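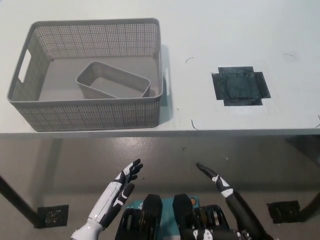

Bjarke Kirkegaard wrote in to say that a school robotics club should be about winning, and that ours at Brunddale wastes half its year on chores. Put one thing inside another thing, take it out, do it again - who's going to clap for that? He's got a point about the clapping.

I've been helping with the club for five years now, and I used to think just like him. We went to competitions, we built fast little cars, and two kids did all the work while the other ten ate chips. Then Ditte Hafstein talked us into the basket task. Small basket goes into the big basket, big basket goes to the tape mark. My first thought was that a toddler could do it, and well, yes, a toddler could! That's kind of why I've come to love it. The kids know exactly what good looks like, so they argue about it, loudly, for hours.

We had around 430 tries in the log by October, and the notes next to them are my favorite reading of the year. "Thumb too early." "Approach from the left instead???" One girl wrote a whole page on how she picks up her own laundry at home (she'd never thought about her wrists before).

Could we do this and still go to the Zokar meet in spring? Maybe. It costs 296 to enter and I'd be fine paying it. But if it comes down to one or the other, I'm voting for baskets, and Bjarke is welcome to come by after four and try to talk the kids out of it.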